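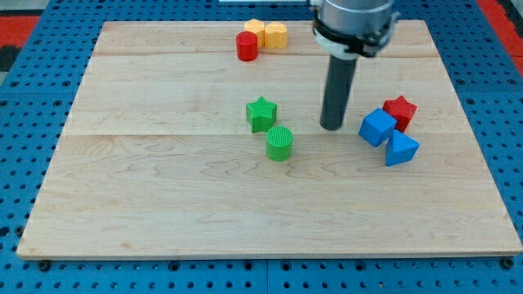

Sze-wing Wu reckons I should stop oiling things and get on with my life, and that a chopping board, a table or a shelf is there to be used until it falls to bits. She wrote this under my last post, in 77 words (she's a great one for word counts), and I've been arguing with her in my head ever since.

My trouble is that I like looking after stuff! I like the smell of the oil and the old vest I rub it in with. Pale wood especially, maple or something like it, where you get those wavy lines and the odd dark knot, and you want to keep it looking like that for as long as you can. I know it'll get scratched. My kitchen table has had 26 years of elbows and homework and one very bad evening with a fondue set, and I still go over it every May, usually with the radio on and the back door open.

Where I think Sze-wing has a point is the keeping-for-best business. My mum had six good plates that came out at Christmas and went straight back in the cupboard, and I don't suppose they saw 1,000 peas between them. I'd hate to be like that. But oiling a table means I can bang a hot casserole about near it without fretting (on a mat, I'm not a savage), so I use it more, if anything.

She also says it's a way of putting off the hoovering. Well, yes. The hoovering will still be there on Monday, and the table does look lovely.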